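Chapter 4
Storing Small Things in a Shared Kitchen

Most kitchens have enough space. What they tend to lack is a settled place for small items: tea, packets of seasoning, snack bags, spoons, folded towels. In the Zonimbridge household survey, which we return to in Section 4.3, 315 kitchens were visited and 99 of them had no fixed spot for tea at all. It was kept in the pantry, beside the kettle, or wherever the last person had put it down.

This chapter deals with the counter and what stands on it. You will learn to sort items by how often they are used, to choose between a lidded box and a drawer, and to judge when a counter is carrying too much.

Wooden organizers on a working counter, two with a lid and compartments, one with a drawer:

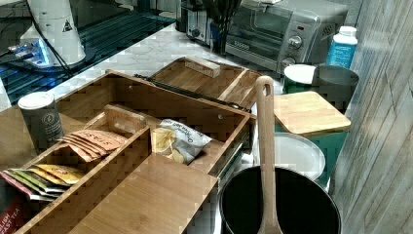
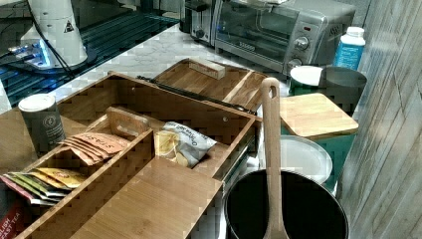
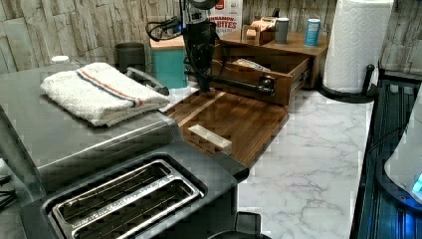 Jillumar Pesen

A lidded organizer suits items of one size. Tea packets can stand upright in a row with the brand name showing, and a tin fits in the same box if the compartment is deep enough. The drawback is the lid. It needs clear space behind it to fold back, and anything set on top has to be moved first.

A drawer unit takes up less room when open at the back but more at the front. Its flat top is also a shelf - useful for a canister or a small box, and quick to fill up. Measure the drawer's full travel before you choose a place for it. The unit in Exercise 4.2 is 18 centimetres deep when closed.

Neither kind of organizer does much good if the labels can't be read. Packets laid flat and stacked five or six high get used from the top only, and the flavours underneath go stale.

Key terms for this chapter: compartment, divider, drawer travel, clear space, daily-use item.

4.1 Sorting by Use

Begin with an empty tray and one section of counter. Take everything off that section, including appliances you can lift safely, and wipe the surface down. Put back only what was used in the past week.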